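Towing a mate's yacht after engine failure: is it salvage or just a favour?

Asked in Boating and Marine > Law and insurance

Hi all, hoping someone here has been through this because I'm going around in circles. Back in March my engine died on the way home, a bit over 2 nautical miles off the bar, with the wind getting up and me drifting slowly towards the rocks. She's a 26-foot sloop and I had hardly any sail up because the main had torn that morning (long story, my own fault). A bloke in a workboat came past, threw me a line and took me into the harbour. Lovely fella, cup of tea at the fuel dock, no talk of money at all. I signed nothing.

Now I've had a letter from an outfit called Randier Marine, who own the workboat, saying it was a salvage service and they want a share of the value of my boat! They've offered to settle for 60 per cent of what I'd have guessed the whole boat was worth, which made me feel quite ill. My policy is through Hamell and the person on the phone there wasn't sure if salvage came under it or not. Do I have to pay? Can they even do that when we never agreed to anything?

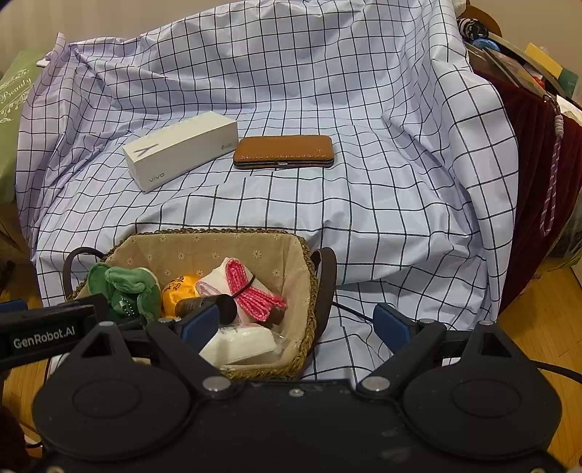
First answer, marked helpful by the asker

Right, deep breath, because I had almost the same thing happen with my old trailer sailer. You don't need a signed agreement for a salvage claim. That's the bit that catches everyone out. If the boat was in real danger, the other party had no duty to help and they got her in safe, they can claim a reward, and the cup of tea doesn't change it. But a reward is one thing and 60 per cent is quite another! The size of it is meant to depend on how bad the danger was, how long they were at it, what they risked and what gear they used, and a short tow in a building breeze is at the low end of all that. What I'd do tonight is get everything off your phone: the plotter track, the forecast, any texts, and the call log if you rang anyone. Print it all and keep it together in one place. I used a phone box, one of those white vivo ones like in the photo, and it held the receipts and the memory card from the plotter, and I just handed the whole thing over when the assessor turned up. Don't ring Randier back for a chat. Everything in writing from now on.

Oh, and get the boat valued as she was when she came in, torn main and dead engine and all. It's the salved value that counts, so whatever you paid for her years ago doesn't come into it. Mine came in a fair bit lower than I'd thought, which hurt my pride and helped my wallet.

Second answer

Check your policy wording under "salvage charges" or "sue and labour", it might be in either spot. I was with Hamell until last year and mine was in the back half with the tiny print. Ask for someone in claims, the general line never knows. Also tell them NOW even if you don't think you're covered. Late notice can cause you grief and it costs nothing to send an email.

Third answer

Never pay these mobs. Law of the sea says you have to help anyone in trouble so they can't charge for it.

Reply from the first answerer

Sorry, have to jump in on that last one. The duty to help is about saving people, and saving the boat is treated separately. You can't be billed for your own life but you certainly can be for the hull. Please don't bin the letter!

Update from the asker

Thanks heaps everyone. Found it in the policy, under salvage charges like you said, and there's a $448 excess which I can live with. Claims have passed it on to a surveyor at Weerasinghe and they'll be writing to Randier for me. I've dug out the plotter track as well. Will post again when I hear what they come back with. In the meantime, does anyone know a decent sailmaker who'll look at an old main without trying to sell me a new one?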